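Print workshop notebook, Cheetham film society – April, 4.20 pm

Restoration of the Etard short, reel two. Picked up where Tia Tunstall left off. Her notes stop at shot 189, so I started there and got as far as 223 before the scanner needed a clean.

Shots 189 to 205 are fine. Light scratches on the left side, one splice that jumps. The hospital scene is worse – the blacks have gone green and the grade we used on reel one doesn't hold. Tried it 10 points lower in the shadows. Better on faces, still wrong on the curtains. Left both versions in the Tirkton folder.
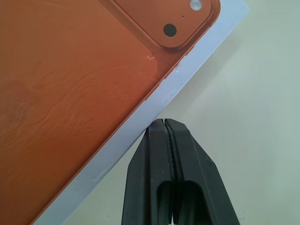 Orange phone shell, rippled surface.

Sound: the hiss under the mother's speech is on the optical track, and the magnetic copy has it too. I took out what I could without making her voice thin. Tia should listen before we do any more.

The long silent shot at the window runs 17 seconds in our print. The Fovov print cuts away much sooner and the ending loses its weight. I would keep ours, even with the tear.

To do: redo the title card, ask Fovov for their last reel, check the subtitles for the letter scene. "Harbour" is spelt two ways.

Scanner off at 6.05.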